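2026-08-22 制动台架记录
项目:Livgate(再生制动车辆用低磨损摩擦片)

接着上次没写完的写。Kukham送来的那批摩擦片,耐久段今天凌晨跑完,累计3,915次制动。样件共5副,上台架的是编号最靠前的一副,其余还在干燥柜里没拆封。

先把结论性的东西放一放。供应商的资料里写磨损"显著低于常规配方",我翻了两遍,没找到常规配方指哪一种,也没写试验惯量和初始盘温。没有这两项,这句话对我来说等于没写。Esmaeil Bahrami认为可以先拿我们七月那组旧片当对照,我不太同意。七月那组用的是另一张盘,盘面在更早的衰退试验里已经见过高温,表面状态说不清。拿它当基准,得出来的差别有多少算片子的、多少算盘的,谁也分不开。

台架状态
主轴惯量按整车前轴折算,飞轮组合没有改。冷却风道的挡板还是老位置,开度刻度已经磨得看不清,我用记号笔补了一道。补的位置是对着旧照片比的,准不准另说,至少以后大家对的是同一道线。
扭矩传感器零点:开机前和停机后各记一次,停机后的零点往正方向漂。漂移量不大,但方向和上次一致,连着两次同向我就不太愿意叫它随机。
盘温用的是埋入式热电偶,滑环信号在高转速段有毛刺。滤波之后曲线很好看,好看得让我想把原始数据也存一份。已存。

第1,177次
这一次值得单独写。Shokri采集软件在这里报了一个平均摩擦系数的跳升,随后又回落,自动报告把它归进"磨合完成"。我不接受这个说法。磨合是慢变化,单次跳升再回来,形状不对。
把原始通道调出来看:
压力通道,上升沿比前后各次都晚,保压段正常。
扭矩通道,峰值确实高,但峰值出现在转速已经很低的时候。
盘温通道,没有对应的台阶。
能想到的解释有几个。一是卡钳活塞回位不好,前一次制动后有残余拖滞,垫片没完全离开盘面。二是导向销发涩。三是采集那边丢了一小段,两个通道对不齐,算出来的平均值就是假的。Esmaeil倾向于第一种,因为他拆下来时觉得活塞推起来偏紧。手感这种事我不敢当证据,换一个人推,换一天推,都不一样。我偏向第三种,但我得承认,偏向第三种也有一部分原因是我一直不喜欢Shokri的时间戳处理方式。
能区分的办法:看制动结束后空转段的拖滞扭矩。如果是活塞或者导向销的问题,空转段应该抬起来。可惜空转段的采样被设成了低速率,抬没抬只能看个大概。下次改设置,这一条写到检查单里,不要靠记性。

关于磨损量
厚度按老规矩测,每片取内、中、外几个点,千分尺,同一个人测。内侧片和外侧片差得比我预期的多,外侧几乎没怎么掉。单看外侧,供应商的宣传可以成立;单看内侧,就很普通。报告里如果只放平均值,读的人看不到这个差别,所以我要求两列都放。
称重结果和厚度换算出来的结果对不上。摩擦材料吸潮,刚从台架上拆下来和放了一夜再称,数不一样。这次的称重是拆下后直接称的,上机前那次则是在柜子外面放过一阵的,放了多久没有记录。所以这一轮称重数据我打了问号,不进汇总表。有人会觉得可惜,我觉得没什么可惜的,条件没记下来的数据留在表里迟早会被人引用。 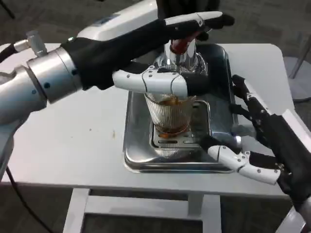
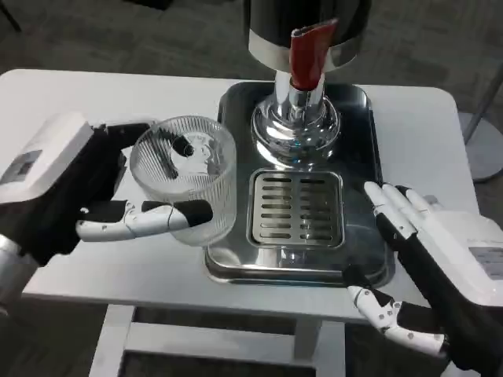
高温段
程序里要求盘温升到375 ℃后再做连续制动。升温阶段比计划多用了不少次制动才到,怀疑和风道挡板有关,也就是我补线的那个地方。挡板如果比以前开得大,冷却就强,前面低温段的结果也会受影响。想到这里有点烦,因为这意味着我自己补的那道线也在被怀疑的名单上。
到温以后摩擦系数往下走,幅度在我能接受的范围里,恢复段也回来了。拆下来的盘面有蓝色斑块,分布不均,集中在靠外的一圈。有斑块说明接触不均匀,和内外侧片磨损差异能对上一半。另一半对不上:如果是卡钳张开变形造成的,片子应该磨成楔形,可是测出来的锥度很小。
Esmaeil说可能是盘本身的端面跳动。上机前测过跳动,合格。下机以后还没测,盘拆下来就放到架子上了。请先别动它,也别擦。

与道路数据对比
Fevley试车场那边给过一份山路制动的记录,Livgate组希望台架曲线和它"吻合"。我看了那份记录,车速是总线上读的,制动压力是换算的,盘温是红外探头,探头对着哪个半径没有注明。再加上那辆车开着能量回收,摩擦制动什么时候介入由控制器决定,台架程序里根本没有模拟这件事。两条曲线画在一起很像,我也画了,确实像。但是把纵轴稍微拉伸一下,什么都像。
这张对比图暂时不要放进给合作方的材料。如果一定要放,图注写明温度测点不同,回收策略未复现。
另外有一点是我真正担心的:混合制动的车摩擦片长期低负荷工作,盘面生锈、片面釉化才是主要问题。现在的程序是从传统车那边沿用的,制动一次接一次,热量给得足足的,恰好避开了低负荷的毛病。用这样的程序证明片子适合再生制动车辆,论证上是绕过去的。跟项目组提过,回答是程序已经写进任务书。任务书可以改。

拆检备忘
卡钳拆下后活塞防尘套完好,没有明显破损。
导向销上的润滑脂颜色发深,取了一点放在小瓶里,瓶身已写编号。
内侧片背板的消音片有轻微移位,移位方向与盘旋转方向一致。不确定是装的时候就偏了还是跑出来的,装机时没有拍这个角度。
固定螺栓复紧力矩没有异常。
集尘袋没换过,里面混着上一轮的粉尘,这次的颗粒物称量作废。换袋应该在开机前做,检查单上有这一项,也打了勾,但袋子显然是旧的。打勾的人可能是我。

下一步
同一副片子不再上机,送去切样看截面。
换第二副,盘也换新的,两样一起换。Esmaeil主张只换片子,省一张盘。盘不换,前面说的跳动和斑块问题会原样带到下一轮,我坚持换。
空转段改成和制动段一样的采样率,存储空间不够就把旧的中间文件挪走。
给Shokri软件灌一路已知的方波信号,压力和扭矩两个通道同时进,看时间对不对得齐。这个测试不费事,早该做。对得齐,我就收回前面关于时间戳的话,回去老老实实查卡钳。
挡板开度改用量规,记号笔那道线先留着。
问Kukham要他们自己的台架条件,惯量、盘型、初始温度、冷却风速,书面的。电话里说的不算。

补一句:自动报告的首页现在写着"通过"。软件只判断摩擦系数有没有出上下限,上面这些它一条都没看。首页我没有签字,原始数据在共享盘本轮目录下,想看的自己去看。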